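Community > Visits > Student Robotics

Search this site Enter keywords Go

A Saturday with the robotics class in Zomville

Last updated: 21 March 2020

I teach technology to older pupils in Skaltville, and since September I wanted to see how another school is doing its robotics class. My colleague Mitali Navaratnam had given me the address of Ramiro Barrios, who leads the student group at the Amegashie building in Zomville. He answered the same evening and wrote that visitors are welcome, if they do not mind standing.

The train from Skaltville takes 40 minutes, and then there is a walk up the hill past the Zanbridge depot. I came too early and drank a coffee from the machine in the entrance. It was not a good coffee. On the wall near the stairs hangs the plan of the course, with the names of the students and their tasks for each month, all written by hand. I copied the form of this plan into my notebook and I will use it with my own class.

The project of this year is packing. The students hold the grippers in their own hands and do a small household job with them many times, and each time is recorded. Later the recordings are used to teach a robot arm the same job. Ramiro told me they set themselves a goal of 200 good recordings for each job before they change to a new one. A bigger school, he said, would want 2,000, but a bigger school has also more hands.

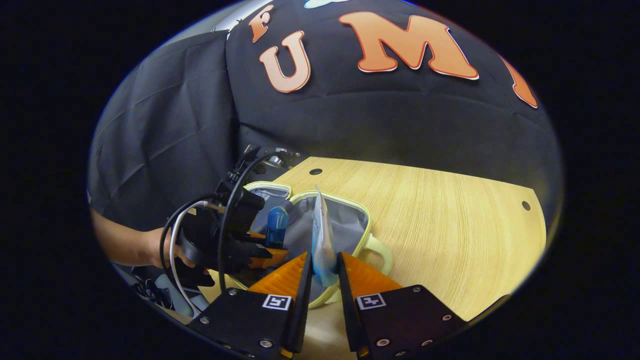

Two grippers at the pouch, with a blue item and a small packet inside.

What surprised me the most is how slow one must work. Chathurika Hettiarachchi, who is in the second year, let me try with one pair of grippers after her turn. The fingers have soft orange pads with ribs, and you feel very little through them, so you must trust your eyes. I squeezed too strongly and my packet jumped on the floor. She was very polite about this. Her advice was to come from above, to wait a moment when the pads touch, and only then to lift. With this advice I managed it on the fourth try, and I admit I was proud like a child.

The square markers on the fingers were explained to me by Todor Kolev, a quiet student who writes most of the software. From the markers the program calculates how far the fingers are open. He showed me a recording where one marker was covered by a sleeve, and the curve on his screen became nonsense for this part. Such recordings they throw away. They had 217 for the packing job when I asked, but he did not want to say yet how many of them will stay - the checking is his work, and he is strict.

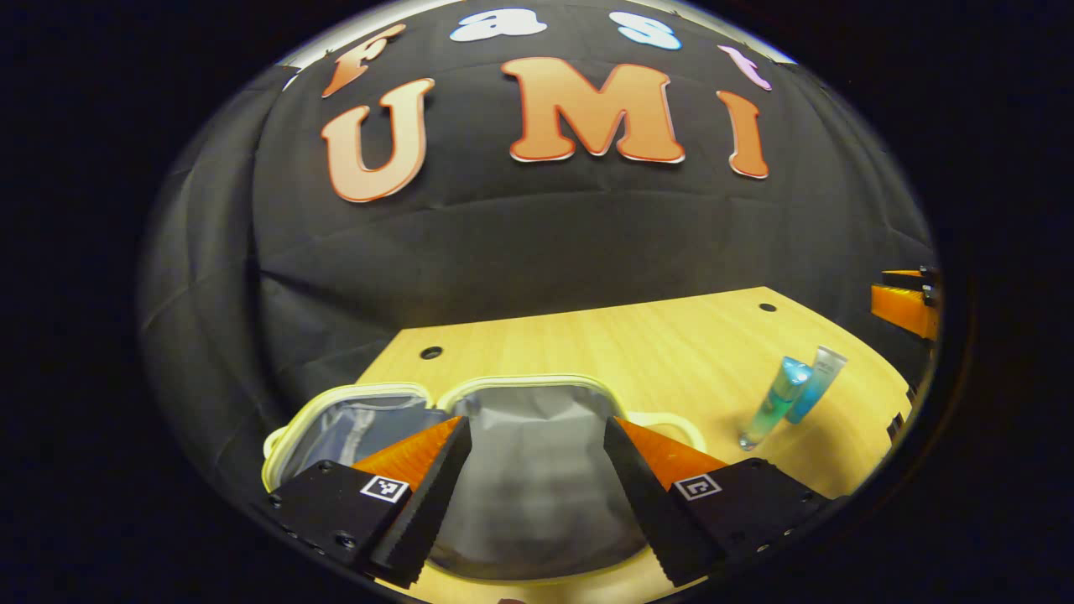 The work table with the open bag and two toiletry containers beside it. Letters on the black cloth: "fast UMI".

After the practical part we sat down with Hashini Marikar, who organizes the course together with Ramiro. I asked her how the marks are given, which for me is always the difficult question with group projects. Every student keeps a logbook, she told me, and the logbook counts for half. The other half is a talk of ten minutes at the end of the school year, where the student has to present one mistake and what was changed after it. I like this very much. My pupils only want to present the things that worked.

We also spoke about money and about time. The grippers need new pads from time to time, and screws become loose, so the first quarter of an hour on each Saturday is for repairs. I had planned my own lesson without such a quarter of an hour and now I must write it again.

For colleagues who think about a visit: the side door is the correct one, the front door is locked on weekends. Bring something to eat, the shop at the station closes at noon. Write to Ramiro at least one week before, and tell him if you want to try the grippers yourself, then he keeps a turn free for you.

I took the train of four o'clock back, with two pages of notes and a list of screws from Todor that I still have to order.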